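Gollurwood Tables: where we are with the grant
February 20, 2026
For Theda Nolte, from the Stetville community kitchen
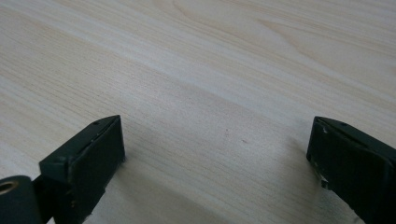 The tables are the part of this grant I get asked about most, so let me start with them. When you and I talked in September we were still eating off the old folding ones, and I was trying to convince you that new tabletops would do more for the place than another shelf of pans. Well, I'm standing by that! The color we settled on is a pale, creamy beige, with fine grain lines very close together, and toward the top there's a bit where they arch over in a soft curve, a little like a church window. I've caught myself following it with my finger during phone calls. Helmut Harms wanted something much darker (he still does, and he'll tell you so if you visit), but the room faces north and I think the light wood was the right call.

So, the money. The grant covered three tables and we have three tables, all of them in daily use. Delivery cost more than the quote said, by $300, because the Maglaya warehouse charges extra for anything that has to go up stairs and we have that awful bend on the landing. I paid it out of our own supper fund, so it doesn't touch your figures, but I'd like to talk about whether it can count as our share of the costs. The invoice is in the packet with the others.

Helmut put the legs on over two evenings. One set had the wrong bolts and we lost a week waiting for the right ones, which meant the first supper was held at two tables pushed together with everybody's elbows in everybody's soup. People were very nice about it. We've had the full set up ever since and the suppers have settled into a rhythm: cooking starts at four, food goes out at six, and the washing up goes on until whoever is left gets tired.

Now for the bit that hasn't gone so well. The finish scratches more easily than I'd hoped, and hot dishes worry me. We bought a tin of Drudine oil and tried it on the underside of one top first, and it darkened the wood more than I liked, so I've stopped there. I've written to the Gollurwood workshop to ask what they'd use on a table that gets wiped down several times a night. They haven't answered yet. In the meantime we're using cork mats, and I've put up a sign about wet cloths that I suspect only I have read.

We also haven't started on the benches. I know the plan had them done by now! The lumber is paid for and stacked in the back hall, but Helmut's shoulder has been bad all winter and I didn't want to hand the job to someone who'd never cut a joint. He thinks he can begin once the weather warms up. If he can't, there's a woman in his evening class who has offered, and I'd be happy to take her up on it. Until then we're on the old chairs, which are ugly and perfectly comfortable.

One change I'd like your okay on. The budget has a line for tablecloths, and having lived with the tops for a while I really don't want to cover them. Could that money go toward felt pads for the chair legs and a decent cutting board for each table? We've been chopping herbs at the table with the kids and I wince every time a knife comes out. I can send you a revised budget page as soon as you say yes, or call me if it's easier to talk it through. Afternoons are best, before the onions start.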